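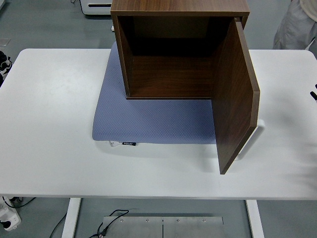 Open-front cabinet, walnut-brown woodgrain finish, on a white table.

Section 5: Setting Up Your Turntable

You have the furniture in place and the boxes unpacked, so now comes the fun part! This section takes the Skendari belt-drive turntable from a pile of foam and plastic bags to its first record. Set aside an unhurried evening for it. Most of the work is light and fiddly, and it goes much better in good light with your sleeves rolled up.

If you bought the turntable with the Plornstead cartridge already fitted, skip "Fitting the cartridge" and go straight to "Balancing the tonearm." Everyone else, read through the whole section once before you start.

What you need

The turntable, platter, mat and belt
The counterweight (in the small bag taped inside the foam)
The cartridge, with its screws and stylus guard
A small flathead screwdriver
Tweezers with smooth tips
The paper alignment guide from the back of this manual (page 79)
A stylus force gauge, if you have one
A clean, lint-free cloth

Choosing a spot

A turntable picks up tiny movements, and it can't tell the ones in the groove from the ones in your floor. Pick a surface that is level and sturdy. Keep it away from heaters and out of direct sun, and don't share a shelf with your speakers. If the stylus jumps when you walk past, try moving the turntable closer to a load-bearing wall before you go shopping for special feet.

1. Put the turntable where you want it, without the platter.
2. Place a spirit level across the base, side to side, then front to back.
3. Turn the adjustable feet until the bubble sits in the middle both ways.
4. Press gently on each corner. If anything rocks, adjust that foot again.

Note: Check the level again once the platter is on. It's heavy, and softer shelves give a little under the load.

Caution: Leave the power adapter unplugged until you reach "Connecting to your amplifier."

Fitting the belt and platter

1. Wipe the inner platter and the motor pulley with the dry cloth. Skin oil makes the belt slip, so handle the belt as little as you can.
2. Lower the inner platter onto the bearing and let it sink under its own weight. It settles slowly, with a lovely soft feel - don't push it.
3. Loop the belt around the inner platter, then stretch it lightly over the pulley.
4. Turn the inner platter by hand for several full turns and watch the belt. It should ride evenly without climbing or twisting.
5. Lower the outer platter into place and lay the mat on top.

If the belt keeps walking off the pulley, it's probably twisted. Take it off, run it through your fingers inside the cloth until it lies flat, and try again.

Fitting the cartridge

The cartridge is the smallest thing in the box and the one that shapes the sound the most, so enjoy this bit.

1. Leave the stylus guard on. If your stylus unit slides off, take it off completely and put it somewhere safe.
2. Attach the cartridge to the headshell with both screws, just tight enough that it doesn't flop about.
3. Use the tweezers to slide the colored tonearm leads onto the matching pins: white to left positive, blue to left ground, red to right positive, green to right ground. Grip the metal clips, never the wire.
4. Put the stylus back on if you removed it.

Caution: If a clip won't slide on, don't force it. Ease it open very slightly with a wooden toothpick and try again.

Balancing the tonearm

1. Screw the counterweight onto the rear of the tonearm with the numbered dial facing forward.
2. Set the anti-skate control to zero.
3. Remove the stylus guard. Hold the arm by the finger lift and bring it clear of its rest, with the lift lever down.
4. Turn the counterweight until the arm floats level by itself. A small turn makes a big difference near the end. When it hangs there, perfectly still, you've got it!
5. Return the arm to its rest and lock it.
6. Hold the counterweight still and turn only the dial until it reads zero.
7. Turn the weight and dial together until the dial reads 2. The stylus now tracks at two grams, the recommended force for the Plornstead cartridge.
8. Set the anti-skate control to 2 as well.

Note: For any other cartridge, use the tracking force given by its maker. If you own a force gauge, trust the gauge over the dial.

Aligning the cartridge

1. Cut out the alignment guide and slip its hole over the spindle.
2. Hold the platter still and lower the stylus gently onto the first marked point.
3. Look straight down from the front. The sides of the cartridge should run parallel to the printed lines.
4. Lift the arm, lock it, and nudge the cartridge in the headshell if needed.
5. Check the other marked point in the same way, and go back and forth until both agree.
6. Tighten the screws a little at a time, taking turns between them, and check once more.

Moving the cartridge shifts the balance, so repeat the balancing steps afterward. It goes quickly the second time.

Connecting to your amplifier

1. Turn the amplifier off.
2. Connect the red and white plugs to the input marked PHONO.
3. Fasten the thin ground wire to the ground post.
4. Plug in the power adapter and turn on the amplifier with the volume all the way down.

If your amplifier has no PHONO input, you'll need a phono preamp between it and the turntable. The Navickas preamp sold with this set has its own ground post; fasten the wire there.

Playing your first record

1. Choose a record you know well, so you'll hear right away if something is off.
2. Set the speed and start the motor.
3. Raise the lift lever, move the arm over the lead-in groove and lower the lever.
4. Bring up the volume and sit down somewhere comfortable.

If something sounds wrong

Low hum: check the ground wire first, then move the signal cable away from power cords.
Thin, quiet sound: the turntable is probably plugged into a line input.
One channel silent: reseat the leads at the cartridge, with the amplifier off.
Fuzzy "s" sounds near the end of a side: clean the stylus, then check the alignment.
Voices too high or too low: check the speed setting and the seat of the belt.

Replacement belts and mats are available from Lundthorpe dealers. Cleaning the stylus and caring for your records are covered in the next section.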